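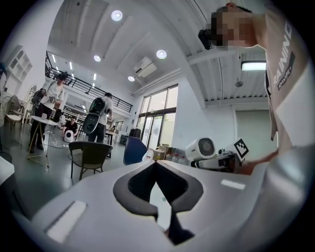 Zohreh Parsa asked whether a room with a mezzanine needs a fan as well as air conditioning. Great question, and it takes us straight into unit 6! Warm air climbs to the upper level and stays there, so even a small fan on a bench can change how the room feels (try it at home, it's lovely to notice). For May: sketch the air paths in a room you know, colour the warm ones red, and read page 92 of the Salgate reader.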